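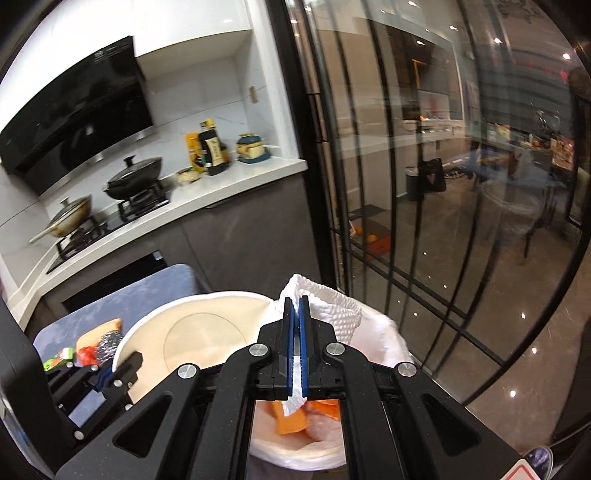 White cloth or paper towel over a round bin, lid open.

Timing chain tensioner on an old Ludum 2, replace or leave?

Hi all, I've got the head off my Ludum 2 (the inline four, engine number ends in 736) and the tensioner blade has a groove worn in it. Car did 31 laps at Flindiston in August with no rattle whatsoever. Do I bother, or save the money for tyres?
clallmont_kev

Replace it, mate! You've already got the head off, so you're most of the way there. I left mine on a similar motor and it started slapping on cold mornings, then jumped a tooth coming into the Clallmont hairpin. Bent four valves and I had to trailer it home. Rathore do a blade that fits, but check the bolt spacing first (mine needed a bit of filing).
rustyvoiturette

Depends how deep the groove is. Did you measure it?
oilyrag111

Mine's never been touched and it goes fine. Great colour those came in, too.
sundaygrid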